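# The Doorstop

I got the name wrong, so let me start there and get it over with. I wrote that Misaki Sekiguchi had found the bomb. Misaki Sekiguchi did not find the bomb. Misaki Noguchi found the bomb, and if you think a town the size of Sunevham couldn't possibly have two women named Misaki living on the same lane, well, so did I, and that's how I ended up eating my lunch in the car outside a stranger's house with an apology typed on my phone.

But the bomb first.

Workico was digging a trench behind the old feed store for a drainpipe. They'd been at it since the weekend, and everybody on Canal Lane was already mad about the mud. Misaki Noguchi had gone out to yell at them. She's very open about this. She walked right up to the edge of the trench in her slippers to give the digger operator a piece of her mind, looked down, and saw a fat rusty thing the shape of a pig sticking out of the clay under his bucket. He hadn't seen it. He was looking at her, on account of the yelling.

"I stopped yelling," she told me. "I did the hand." She showed me the hand. Flat, palm out, like a crossing guard.

It was an air-dropped one, left over from the war, with the tail gone and the nose in decent shape. They don't come up as often as they used to. When I was a kid it seemed like every farmer in the county had one behind the barn waiting to be picked up, and the teachers used to pass out a coloring sheet with a mortar round, a grenade and a fuse on it. Don't touch, walk away, tell a grown-up. I colored my grenade purple. My mother kept it on the fridge for years, which tells you how normal it all was!

I got there with my notebook right as the police were stringing tape. They'd set the first line at 295 yards and then somebody more important called, and they had to roll it all up and walk it back to 600. This took ages. I helped carry a cone.

Kazue called while I was holding it. Kazue Hirose runs our paper, by which I mean she edits it, lays it out, sells the ads, and fights with the printer over in Tusthorpe.

"Who found it?" she said.

"Lady named Misaki. Lives on the lane."

"Misaki who?"

And I asked the nearest cop, and the cop looked at his door-knocking list and said, "Sekiguchi, number four," and I said "Sekiguchi" into the phone, and it was up on the website before I'd even put the cone down. That was the whole crime. It took maybe ten seconds.

So then the disposal crew came up from the coast, in a truck that looked like it delivered bread. The man in charge was Umut Yazıcı. I had expected somebody tall, I don't know why. He was a tidy little guy with reading glasses on a cord, and he asked the digger operator to please turn off his radio. Not the engine, that was off already. The radio. It had been playing dance music the whole time and none of us had heard it.

He went and looked, and he came back and looked at the list.

"Number four," he said. "Is she out?"

She was not out. Misaki Sekiguchi, whom I had just told the entire internet was a hero, was sitting in her kitchen with the door locked. She'd told the first officer she was packing. She'd told the second officer she was packing. She'd told the third one, through the mail slot, that she had lived in that house when they were falling out of the sky and she didn't see why she should leave it for one that was lying down.

I'm not supposed to get involved. Kazue has a speech about it. But I'd carried the cone, and I suppose I felt like I was on staff, so when Mr. Yazıcı asked if anyone knew her, I said, "Sort of." This was a lie. I knew her last name.

He let me come as far as the gate. He did the talking. He crouched down at the mail slot in all that padding, and he didn't order her to do anything, he just asked what she was having for dinner. Fish, she said. What kind? And they went on like that - the fish, her knees, his knees, whether the feed store had ever been any good - and I stood there sweating through my shirt thinking about what was in the trench, which was on the other side of one brick wall and a row of leeks.

Then I heard the lock.

She was about as big as a mailbox. She had her coat on and her purse over her arm (so she *had* been packing), and she was holding the kitchen door open with her foot, and she said, "Hang on, I'll just get the stop," and bent down for the thing that usually held it.

"Ma'am," said Mr. Yazıcı. "Would you leave that for me?"

I've never heard a voice go so soft. I thought it was a flatiron. It had been painted green, and then over that white, and somebody had tied a ribbon around the skinny part. It was a mortar round. It had been holding her kitchen door open since her husband brought it in from the potato patch, before I was born, and she'd dusted it and painted it to match the cupboards, twice. Her grandkids had rolled it across the floor to each other.

"It's heavy," she told him. "Mind your back."

"I will," he said.

He had her step over it. Then he had us both walk up the lane, and not fast. I had her elbow. She told me her whole life story and I don't remember one word except that she kept saying the man had nice manners. When we got up past the tape she turned around and wanted to know who was going to shut her door.

They put everybody in the school gym, around 600 of us by dinnertime, which was funny because that was the same number as the yards and three people asked me if I'd mixed it up. (Fair question, given the day.) The Hồ family closed the restaurant and brought over soup in pots so big it took two people to carry each one, and somebody's dog got loose and ate a volleyball. I found Misaki Noguchi by the climbing ropes. She was still in her slippers.

"I read that somebody else found my bomb," she said.

So that's when I knew.

I called Kazue. Kazue didn't yell. I would have paid good money for her to yell. She said, "Fix it, then go say sorry to both of them, in person, and ask each of them how she spells it." Then she said there was something else, and I should stay near the phone.

What it was, there was water in the trench. It had been seeping in all afternoon around the big one, a funny color, and the lane's wells are all on that side. People in the gym had started saying the bomb was leaking and we'd been drinking it since 1940-something, and a man I went to high school with was already telling everybody he'd always had headaches. Mr. Yazıcı's crew had taken a bottle of it, and the county lab's night person said I could call her after nine, if I promised not to call before nine. Her name was Simone Trindade. I called at nine.

"I haven't got a result," she said. "I've got the color. Put that in your paper and I'll come find you."

I said people were scared. She said she understood that, and she was going to run it properly and then run it again, and would I please tell them to drink the bottled stuff tonight. I wrote that down word for word. I asked her to spell Trindade. She spelled it. I asked her to spell Simone.

"Rough day?" she said.
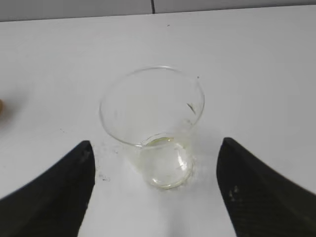 *A little in the bottom.*

The big one went quietly. I'd like to give you a bang, but they got the fuse out at four in the morning and winched the rest onto the bread truck with a tarp over it. Half the gym slept through it. The bang came later, out in the gravel pit, and that was the doorstop. Mr. Yazıcı said he wasn't going to try anything clever with that one, not with all that paint on it. You could hear it from the school steps. It was a lot louder than I'd figured on, for something with a ribbon, and Misaki Sekiguchi stood next to me with her soup bowl and didn't say anything for a while.

"We had the baby crawling around in there," she said finally.

I didn't write that one down. I guess I'm writing it down now, but she's told it to everybody at church herself, so I think I'm all right.

Simone called back just before breakfast. Iron, she said, and some old fertilizer, most likely from the feed store. Nothing off the bomb, either time she ran it. She still wanted the wells tested one by one, and I was to say so high up in the story, not down at the end where people quit reading. I put it in the second sentence. The man from my high school says he still has headaches.

Then I did my apologies. Noguchi took hers at the door, pretty cool about it, and asked if the paper would buy her new slippers. (I asked Kazue. It would not.) Sekiguchi didn't want one at all. She'd had phone calls from two cousins and a man she used to dance with, all of them congratulating her, and she wasn't in any hurry to call them back.

We ran the correction on page two, March 20, 2020, in the box under the tide table. I checked the spelling of everyone in it. I was out at number four that same afternoon, because she'd said the kitchen door kept swinging shut on her and could I bring something, and I'd found a brick behind our office. She turned it over a couple of times and asked me where it came from.

"The alley," I said.

"And you're sure it's a brick?"

She's thinking of painting it white.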